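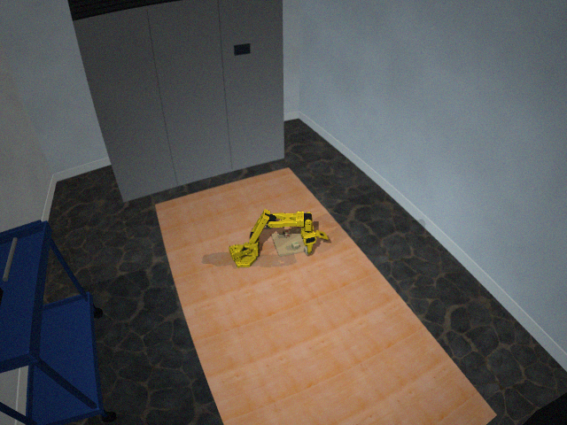 Yellow arm over the tray or pad, orange mat, stone-patterned floor

31 July 2022

Up before the heat, or so I thought, but the heat had been up longer than me and was already sitting on the back step when I opened the door. The tomatoes had that limp look they get, leaves folded down like umbrellas, and I gave them a good long drink and stood there in my slippers listening to the water go into the ground. I do love that sound. I could have stood there until lunch, and I very nearly did, because the neighbor's cat came along the top of the fence and wanted to be talked to, and then I had to go and look at the beans.

The beans are too much. I planted two rows this year after telling myself all winter that one was plenty, and now there are beans in the colander and beans in the salad bowl and beans in a bread bag hanging on the door handle of everyone I know on this street. I blanched another big pot this morning and laid them out on dish towels all over the kitchen, and for a while there was no place to set down a cup of coffee, so I drank it standing at the window. The freezer drawer now closes only if I lean on it with my hip.

But what I really want to write down is the walk, before it goes soft in my memory and turns into every other walk. It was yesterday, the long one up from Gever, which I have been meaning to do since we came to Vidmont and have put off every summer for one reason or another, first the knee, then the rain, then that year when everything was put off. My sister came on the early bus with her big hat and a bag of plums, and we set off before the bakery had its shutters all the way up. We got our rolls through the side door, still too warm to slice, and ate the first two before we were past the last house.

The path starts behind the church and goes up through a hayfield, and they had just cut it, and oh, the smell! I said to my sister that if I could have that smell in a jar I would never buy another candle. She said it would make her sneeze. We have been having this kind of conversation for our whole lives and I hope we have it for a good while longer. After the hayfield you come to the steps, which everyone in Gever will warn you about with a certain amount of pleasure. There are 268 of them, according to the little painted board at the bottom, cut into the bank and held up with logs, and I did not count to check. I looked at my boots and thought about lemonade. My sister sang. She knows the first verse of a great many songs and the second verse of none, so it was quite a varied program.

At the top of the steps the trees close over you and it is suddenly cool, like walking into a cellar, and we sat down on a log and didn't say a word for a bit. There was a woodpecker somewhere off to the left. I had brought the small thermos and the cups that used to be Mother's, the enamel ones with the chips along the rim, and we had our tea there and ate the plums, and I put the stones in my pocket where I found them again this morning, stuck to a handkerchief. I may plant them. I say that every year too.
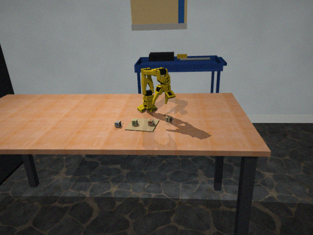

P. Xu
Diary keeper, Vidmont

Going on with this after supper, with the windows open at both ends of the house and a bit of a breeze coming through at last. It was beans again for supper, with an egg on top, and I can't complain, they are very good beans.

So, the walk. Above the trees it opens out and you get the wind, and the whole valley is down there behind you, the river and the road and the red roof of the school, and far off to the east a sort of smudge that my sister insists is Grostosow. I think it was a cloud. We went back and forth on it in a friendly way for the whole of the next slope. She lived in Grostosow for a year when she was young and worked in a shop that sold buttons, and she feels that she ought to be able to tell. I told her that nobody can recognize a town from that far away by having once sold it buttons, and she laughed so hard she had to take her hat off.

It has been a long time since I heard her laugh like that. I'll write that down plainly, in case I forget why I was so happy going to bed. The winter was hard on her, with the house to empty and all the papers, and when she came to stay at Easter she was so quiet that I kept finding reasons to go into whatever room she was in. I'd carry in a lamp, or take out a lamp. She must have noticed. She never said anything, which was kind of her. And now there she was on the side of a hill with her hair blowing straight up, laughing about buttons.

The top is nearly 4000 feet, and there is a cairn and a tin box with a book in it where you can sign. I like those books very much. I always read back through a few pages before I write in them, and people are so nice up there, they write about their dogs and their sandwiches. One family had signed every July, and you could see the youngest child's handwriting get better page by page, starting with one big wobbly letter that took up three lines and ending with a proper signature with a loop on it. I showed my sister and she got something in her eye, and then I did too, and we both blamed the wind. We wrote our names and the weather and drew a plum.

Coming down was harder than going up, it always is on my knee, and we took the road way around to be spared the steps. It's longer but it goes past the spring, where somebody has put a stone trough and a dipper on a chain, and the water is so cold it makes your teeth ring. I put my whole face in. At my age! I recommend it to anyone. There were swallows all over the place down there, low over the grass, and my sister said that meant rain and I said it meant flies. 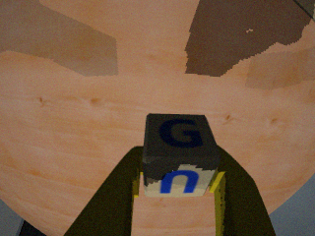
It did not rain, by the way, so I suppose I won that one, though she pointed out this morning on the telephone that she never said which day. We missed the bus back from Gever by the length of the square. We saw it go. The next one wasn't until 5 and so we sat outside the café with our boots off under the table and had lemonade, then a slice of the cherry cake, then after some discussion another slice with two forks. The woman who runs it brought us a basin of water for our feet without our asking. I have thought about that basin all day. I don't know that I have ever been so touched by a piece of enamelware. I left her a jar of last year's apricot that I'd been carrying in the bottom of the bag for no good reason, and she held it up to the light the way you would look at a ring.

My legs are very sore today. I go down the stairs sideways like a crab, and I've had a hot bath with salts in it, which in this weather was either brave or foolish. I've also got a sunburn on the back of my neck in the exact shape of the gap between my collar and my hat. My sister has one on the tops of her feet from the café.

Other things, so that I have them in one place. The gutter over the porch is loose again at the corner and I must get somebody to look at it before the fall storms. The library wants its books back. The apricots will be late this year, I'm told, and small, but sweet, and I've asked for two crates if there are two crates to be had. I need lids. I need 200 grams of that good pepper from the market for the pickled beans, or possibly half that, I should check Mother's recipe before I buy out the stall. She wrote her fours and her nines the same way and it has led to some strong pickles in this family.

I want to do the walk again in the fall when the larches turn. My sister says she'll come if there's cake, and I said there would be cake. She wants to bring binoculars this time and settle the matter of Grostosow. I've got a pair in the hall closet somewhere, behind the ironing board, with one lens that fogs. I'll look them out tomorrow when it's cooler.

The cat is back on the fence. It's nearly dark and I can only make out the white of its chest. I think I'll take it a bit of egg and then go up.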